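Clear tubs and small bottles: your questions

I get a lot of email about the tub method, so I've put my usual answers on one page. Last tidied up 18th May.

Why a clear tub and not a nice basket?
I had baskets for years and kept buying eye drops I already owned! With see-through sides I spot the bottle right away – no digging.

Do I really need a lid?
On a shelf, no. In a bag or a drawer, yes please. I leave the lid flat on the table next to the tub while I'm sorting, or it wanders off.

One bottle in a whole tub? Isn't that a waste?
I start every tub with one bottle standing in the middle and build out from there. Tall things in the center, short things around them.
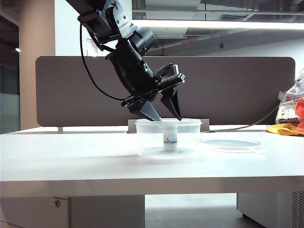 Sikemness wrote in that her bottles tip over the minute she opens the drawer, and she wanted to know if she should glue them down. Please don't! Fold a cloth and tuck it around the base (an old dust cloth is fine).

Where do you buy yours?
Mine came from Oltach, in a pack of 90 that I split with my sister. Way too many, but we've used most of them.

Can I wash them in the dishwasher?
Mine went cloudy, so I do them by hand now with warm water and dish soap.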